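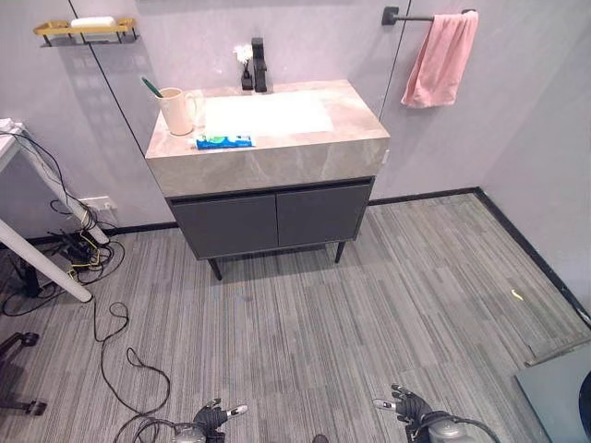
Does a towel-hanging success rate mean anything outside the lab's own bathroom?

Posted by Lộc Phí, 4th October

I keep seeing people pass around the Jotamum result as if home robots are solved. The claim, if I read it right, is that a two-handed robot trained on 2,795 demonstrations can do small bathroom chores, towel hanging included, and that it "generalizes." The test was 200 trials. As far as I can tell they all used the same vanity and the same pink towel. I do statistics for a living, not robotics, so tell me if I'm being unfair. Is 200 runs in one mocked-up corner evidence of anything except that the robot learned that corner?

Soo-ah Myung

You're not being unfair, but you're mixing up two things. 200 trials is plenty to pin down a rate for one setup. It says nothing about the next setup, however many runs you add. For that you want fewer trials in each room and a lot more rooms.

What I'd check first is how they scored it. Cloth is awkward for this. With a mug you can say it's on the shelf or it isn't. With a towel there's a long stretch where both hands have an end each and it looks nearly done — then one corner slips off the fingers and you're back at the start.
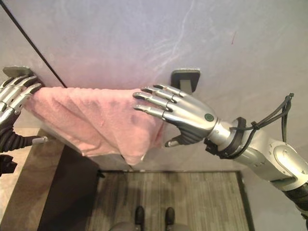
If the scoring counts "towel brought up to the wall" as partial credit, the average can look healthy while the number of towels left hanging is poor. The Flarnar group had exactly this problem in August and had to put out a second table. Look in the appendix for the stage-by-stage numbers. If there aren't any, I'd write to the authors before quoting the headline figure to anyone.

Also ask who reset the towel between runs, and how. Somebody who lays it down neatly each time, same edge forward, is doing part of the work. I'd like to see a few starts from a crumpled heap.

Bit-na Baek

It's a demo, what did you expect. My kids can't hang a towel either.

A-yeong Pyo

I tried to repeat a smaller version of this at Bosturside, with our own data. We had 416 demonstrations, so a lot less, and two towels. On the towel we trained with, it did fine. On the second one, which was thinner, it mostly grabbed air or took hold of a fold in the middle and couldn't get the ends apart. Same wall, same height, same lighting.

I wouldn't call the Jotamum paper wrong because of that. They have more data and a better hand. But I don't accept "generalizes" from a test like the one you describe, and I said so when Soo-ah Koo presented it to our reading group. Her reply was that changing the start position counts. It counts for something — I'd call it robustness to start position and leave the bigger word alone.

Lộc, if you do write to them, ask for the failed runs on video. We learned more from ours than from the rate.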